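Predside Bench Goods
Home > Computer Bench > Fixtures > Gallitz Parts Plate

Gallitz Parts Plate, for desktop teardowns
$44, gray, in stock

I take a lot of desktop computers apart, and for years my parts lived wherever I happened to set them down. Memory went on top of the power supply, screws went in a coffee mug, and the one module I wanted always slid off the back of the table. The Gallitz plate is what I made to stop doing that! It's a flat gray plate with slotted holders standing up from it, and it sits on the bench right next to the tower you're working on, so a part goes straight from the computer into a slot. 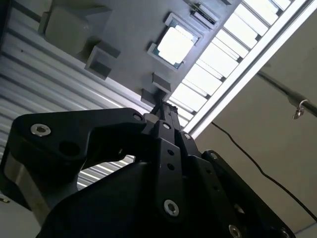

Page last changed: May (new price, shipping note added)

I sell it on its own or as a set of 2, which is what I'd get if you do upgrades, with one plate for the old parts coming out and one for the new parts going in. I mixed those up exactly once, on a machine that belonged to my dentist, and I've kept them apart ever since.

How I use it

I lay the tower on its side, take the side panel off, and push the plate up close to the case. I like it on the left, but I'm right-handed and I reach across with the other hand, so try both sides before you decide. Then I pull the memory first, while there's still elbow room, and each module gets laid in a slot so the whole length of the board is supported. You don't need to press. If you find yourself pressing, the board is crooked, so lift it out and lay it down again.

The holders are spread out across the plate, and that was a bit of a fight with myself. My first version had them packed tight together and looked very neat, and I hated it. You couldn't get your fingertips down on either side of a board without bumping the next one. The version I sell now has less on it and is much nicer to work from.

What sort of table it wants

Any flat bench will do. I built mine around the Ekholm slatted top (aluminum slats with long grooves between them), and I do love it for this work. Things that get screwed or clamped down stay put, and you can shift the whole layout along a slot when a wider case comes in. The one thing I don't love is that small screws roll into the grooves. Keep a magnet handy, or put a dish on the table before you open anything.

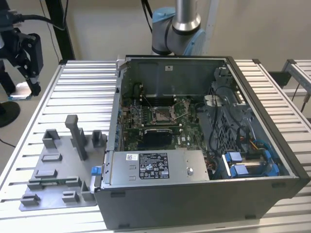 Leave yourself more room than you think you need. I plan on 18 inches of clear table beside the computer before I set anything down, and a big tower with a deep front bezel can eat into that in a hurry. If your bench is narrow, turn the case so the front faces you and put the plate off to the side. It feels odd for one job and then you forget you ever did it differently.

Will it hold my parts?

Full-size desktop memory, yes, that's what I use it for day in and day out. Laptop memory is too short to sit right, so I'd skip it. Graphics cards are a no. They're heavy, they have brackets and fans sticking out, and they're much happier lying on a foam mat. I get asked about processors too, and my answer is to keep them in the plastic clamshell they came in (please!).

Cleaning

A soft dry brush gets the dust out of the slots. If something sticky gets on there, wipe it with a barely damp cloth and let it dry all the way before a circuit board goes anywhere near it. Don't run it through the dishwasher. Somebody asked, so there you go.

Static

The plate isn't a static mat and doesn't replace one. Wear your wrist strap, clip it where you normally clip it, and carry on as usual.

Goes well with

Kneževič screw dish, the shallow one with the magnet in the base
Ekholm slatted top, short or long
Predside foam mat, for the cards and drives that don't belong in a slot

Shipping and returns

I pack orders on Monday, so if you order on the weekend it'll go out pretty quickly. Anything ordered later in the week waits for the next round. If the plate doesn't suit your bench, send it back within 10 days of getting it and I'll refund the price of the plate. Return postage is on you, unless I sent the wrong thing, in which case write to me and I'll email you a label.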